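Sondcombe repair shop to open a second day

August 25, 2024

The Sondcombe repair shop will open two days a week from September, after people began queuing outside before the doors were unlocked on Saturdays.

The shop, in the former shoe shop on Karppinen Lane, mends household things that would otherwise go to the tip. It has been open on Saturday mornings since last autumn. From next month it will also open on Wednesday afternoons, from one until half past four.

Organiser Noreen Flanagan said Saturdays no longer suited everyone who wanted to come.

"We had people who work weekends asking their neighbours to carry things in for them," she said. "Then the neighbour didn't know what was wrong with it, so we were all guessing. A weekday seemed the obvious thing to try."

The longer hours are being paid for by a grant of £2,000 from Zonora, the housing association which owns the building. The money covers heating, insurance and a new set of hand tools. Zonora has also agreed to leave the rent as it is until next summer.

Most of what comes through the door is electrical. Lamps, kettles and radios make up the bulk of it, along with a steady supply of leads and chargers that have become separated from whatever they belonged to. Clothes and small pieces of furniture are taken as well, and there is a shelf of kitchenware and crockery that people have given away.

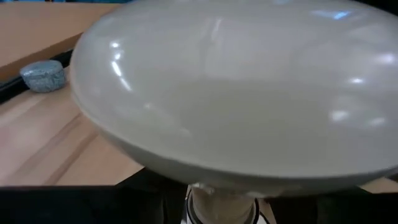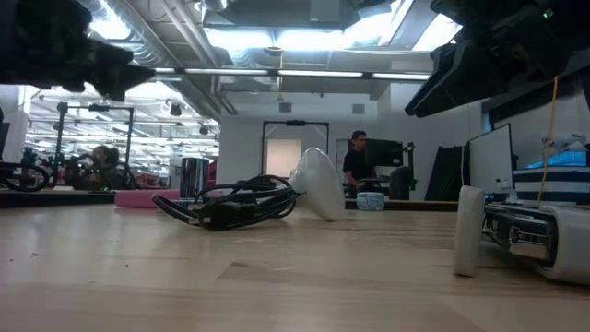 A glazed bowl, top, and a bundle of black cables on a wooden table

Anyone bringing in an electrical item is asked to bring its lead too, even if the lead is thought to be the faulty part. Items are given a safety test before they go home. The shop does not take microwaves, gas appliances or anything with a petrol engine.

Repairs are free, though visitors are asked to pay for parts. Small parts such as fuses and switches are kept in stock. Larger ones are ordered through Gakitz, the hardware shop in the market square, and usually take 5 working days to arrive.

The shop says it has looked at over 2,000 items since it opened. Not all could be mended, and Ms Flanagan said people were told so as early as possible.

"Some things are glued shut and that's the end of it," she said. "If we can't get in without breaking the case – and with a lot of newer toasters we can't – we'll say so and point you to the recycling centre."

The Wednesday sessions will be by appointment for the first month, with a booking sheet kept on the counter at the shop. Saturday mornings will stay as they are, with no booking needed and the last items taken in at noon.

A sewing table will be added on Wednesdays if enough people ask for it. Parking behind the building is limited to 2 spaces, and visitors with heavy items can stop at the side entrance to unload.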